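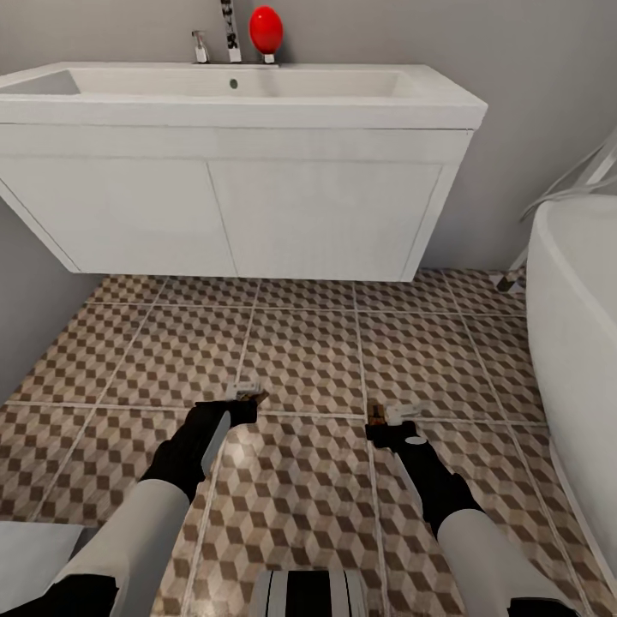
Unit 4. Water in the home: supply, traps and waste

Notes for the course Housing and Building Services, first year
Oct 19, 2022

4.1 What we covered before

In the last unit we followed the water from the reservoir at Golness to the street main. Now we go inside the building. Please bring your drawing of the riser to the next class, as we will add the waste pipes to it in a second colour.

4.2 Cold supply

The service pipe enters the building below ground, at a depth where frost cannot reach it. Directly after the entry there is a stop valve, then the meter, then a drain valve. Students often draw the drain valve before the meter. In this course we always put it after.

From there the pipe rises through the floors. In the Nakpan flats, which we use as our case during the whole term, the riser stands in a shared shaft and each flat has its own branch with its own valve. The shaft has a door on every landing. In older houses the riser is often buried in the wall, and a small leak can stay hidden for months.

4.3 Pressure

Too little pressure and the top floor has a weak shower. Too much and the joints suffer, and the pipes make noise when a tap is shut quickly. This noise is called water hammer. The cure is to reduce the pressure at the entry, or to fit a small air vessel near the tap that causes the trouble.

A tank on the roof was the usual answer in former times. The tank at Nakpan held 2,000 litres and was taken out of use when the pump was installed. It is still on the roof - you will see it on the section drawing, marked with a dotted line.

4.4 Basins and their wastes

A basin needs three things from the plumber: water in, water out, and a barrier against the air of the sewer. The barrier is the trap, a bend which keeps a little water in it. If the basin is not used for a long time, this water dries up and the smell comes into the room. Pouring in a jug of water is enough to put it right.

A long and shallow basin looks elegant, but the floor of it must fall well towards the drain, otherwise soap stays behind. With a wall-mounted unit the waste pipe usually goes back into the wall and not down to the floor, so its height must be decided before the tiling is done.

4.5 Waste pipes and air

Waste pipes work by gravity only. A branch that is too flat will block. A branch that is too steep can run full and pull the water out of the trap by suction. For this reason the stack is open at the top, above the roof. Where this is not possible we use an air valve, for example the Ondik type which is kept in the workshop cupboard.

4.6 Reading

Enance, Handbook of Domestic Water, from page 208 to the end of the chapter. The tables in the appendix are not needed for the test.

4.7 Work to hand in

1. Draw the waste system of one Nakpan flat, with the slope of every branch.
2. Explain in half a page why a trap can lose its water. Give 2 causes and a remedy for each.

Both are to be handed in before the December break. Drawings in pencil are accepted, but the pipe sizes must be written in ink.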